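Robot Manipulation Lab - Handout 4: Clearing the Table

Welcome back, everybody! If you made it through Handout 3 with your joint limits intact, this one should feel like a bit of a treat. We're finally leaving the single-block exercises behind and letting the arm loose in the Kakent room, our simulated tabletop lab with the perforated table and all the stuff on it. Same simulator as before (Vallidon), same login, same complaints from me if you leave your jobs running overnight.

What you'll hand in is a controller that takes small items off the table and puts them in a basket. Sounds simple, and the first half hour usually is. Then you try the mugs.

1. Getting your bearings

Before you write a line of code, open the room and just fly the camera around it for a while. I mean it! Every August I get a pile of emails from people who have mixed up left and right, and nearly all of them looked at the table from one side only and planned from there. 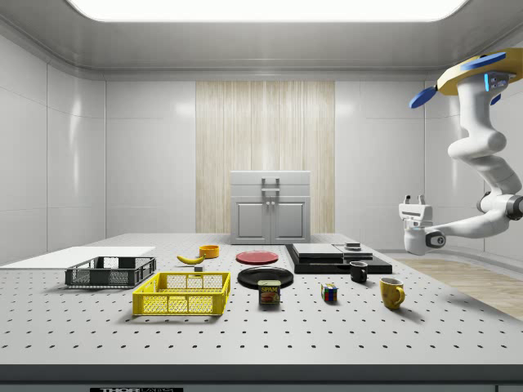

The arm is mounted upside down, so your old habits from the floor-mounted exercises will bite you. Base z points down toward the table. If your first motion plan sends the gripper sailing up at the ceiling, check that sign before you check anything else (and before you email me).

Write down a rough position for each of these in the table coordinates:
- the red plate and the black plate
- the banana, the bowl and the little cube near them
- both baskets, dark and yellow

You'll want those numbers in section 3, and it's much nicer to have them on paper than to go hunting in the log.

2. Over the basket

Your approach pose should be straight above the basket, fingers down, with enough clearance that you don't clip the rim on the way in. I set mine at 40 mm over the rim and that has always been plenty. Some of you will want to go lower to save time - fine, but test it with something in the fingers, because a held item hangs lower than you think.

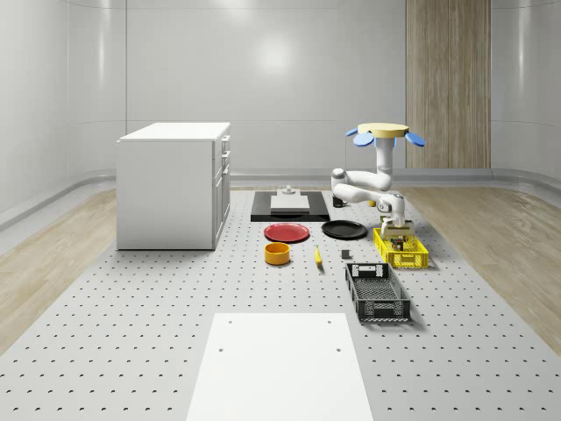
Fig. 2. Gripper pointing down over the yellow basket, black basket in front of it.

Notice that the baskets can sit at an angle to the table edge. If you assumed they were square to it, your drop point will drift toward a corner. Use the basket's own frame, please. The helper for that is called esto_frame (Esto was the name of the old version of this course software, and I never got around to renaming things).

3. Moving between plates and basket

Now string it together. Start from a hover over the black plate, go up to the travel height, across to the basket, down, open, up again. Then the same thing back. Do it with empty fingers until it's boring, and only then add a grasp.

A full run in the default settings is 577 steps for my reference solution. Yours can be longer! I'm grading on whether it gets there cleanly, and there are no points for speed until the competition week. What I do take points off for is dragging the wrist across the plates on the way over.

Keep an eye on the elbow too. It folds back while the gripper reaches forward, and it's easy to forget about it when all your attention is on the fingers.
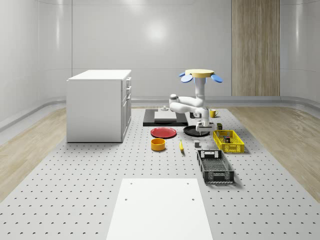 4. Small things next to big things

This is my favorite part of the handout, and also the one that eats the most evenings. Small items like to end up right beside something larger, and a straight-down grasp that works fine in the open will bump a finger into the neighbor. Try rotating the wrist by a quarter turn and see which side gives you room. If neither does, come in a little off center.

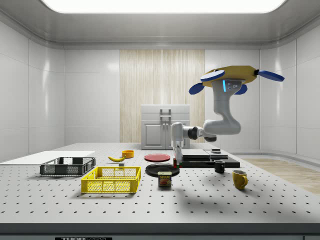

Fig. 4. Reaching down near the black boards. Mind the small red-and-green object at the front left corner.

The mugs come last. Don't grab them by the handle on your first go; close the fingers across the body, lift a little, check, then lift the rest of the way.

5. What to turn in

Your controller file, a log from 2 complete runs with different start positions, and half a page on what went wrong and what you changed. I really do read the half page, and the honest messy ones are the most fun. Upload to the Diệp folder, keep the total under 288 MB, and put your group name in the file name this time, please!

Lab hours are the usual ones, and I'm normally around until 6 pm if you get stuck on the frames.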